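**Ticket 1424** – Vorführung Tag der offenen Tür, Simulation Orkine
Gemeldet von: Sotiris Andreadis, 3. August 2024

Greifer bleibt nach dem Start der Demo offen. Objekt ist das Päckchen von Dr. Oetker.
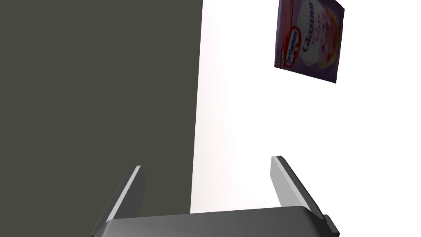 Neustart ohne Wirkung. Log meldet Timeout nach 1000 ms.

- Szene neu geladen, beide Arme in Grundstellung.
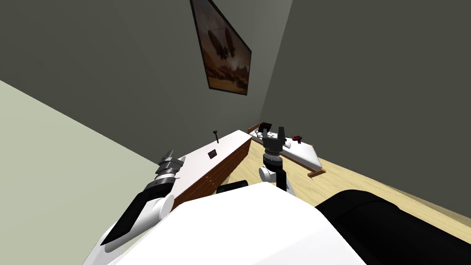

- Schwerkraft für das Päckchen geprüft: Wert fehlt in der Szenendatei.

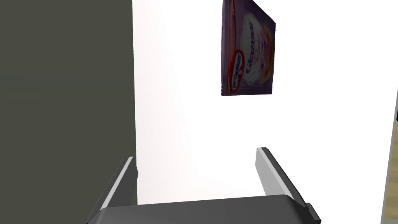

Wert nachgetragen, Timeout bleibt. Danach Testlauf ohne Objekt. 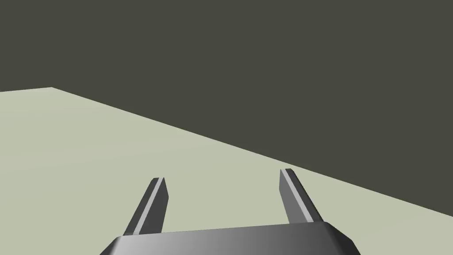
Die Besuchergruppe von Drandley kommt um 8 Uhr. Bis dahin zeigen wir nur die Anfahrt über der leeren Tischplatte, mit offenen Fingern. Ticket bleibt offen.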